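Pens on my desk keep drying out, what am I storing wrong?

Posted in Home and Study
79 views

I have a small table by the wall where I do the accounts for the allotment. Pens and pencils get left lying across it all week and half of them skip when I come to use them. Should they stand up in a pot or lie flat? The table has a cloth on it which I would like to keep clean as well.

pedora312
Flat for gel pens, tip down for felt tips. Ballpoints don't mind. If it skips, scribble on the sole of your shoe.

Vornbridge
Depends on the pen. Check the caps first. Mine were going off in 2 or 3 weeks and the caps had split. A drawer is better than a pot if it gets any sun. Wash the cloth at 40, ink needs treating before that or it sets. 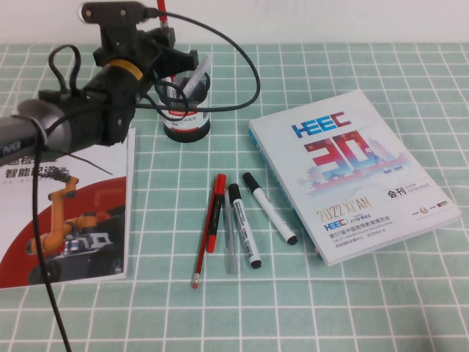 Brelgate
Moderator, Home and Study

I use a black mesh cup at the back of the table, near the wall, with pencils and whatever pen I used last. The mesh is handy as you can see if a lead has snapped off in the bottom. The rest get laid out side by side in the middle, all slanting the same way, when I am sorting which to keep. Try each on scrap paper and bin the dead ones before anything goes back. Keep pencils point up or you will blunt them. Leaflets go to the left so the middle stays free for writing.

Agree with the drawer for gel pens.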